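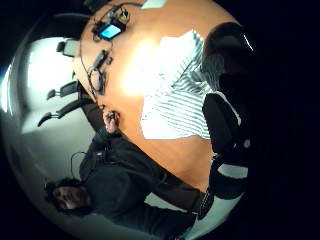 The trouble at Pomlow began with a gripper that would not let go. The team had spent most of October teaching it to handle fabric, a job that sounds gentle enough until you remember how a sheet bunches and slides and hides its own corners. On the big round table, a white sheet with gray diagonal stripes still lies spread out under the lights, with a tangle of black cables and a small blue screen over toward the rim. Titilayo Oyewole, who runs the Grokcombe project, told me over a very long cup of tea that she had come to think of those cables as harmless clutter, the way you stop seeing the shoes by your own front door.

One of them turned out to matter a great deal. A connector had worked itself slightly loose, and every so often the signal telling the fingers to open simply never arrived. The software, hearing no complaint, assumed all was well and kept squeezing. In a log of 550 grasps the fault showed up 12 times, and on the last of those it had hold of a colleague's glove with his fingers still inside. He came away with a sore thumb and, to his credit, good humor.

Oyewole stopped all work for 10 days. The connectors now lock, and a gripper that hears silence for more than 2 seconds goes limp — a change she wishes she had made in the spring. She still checks the plugs by hand each morning before she takes her coat off.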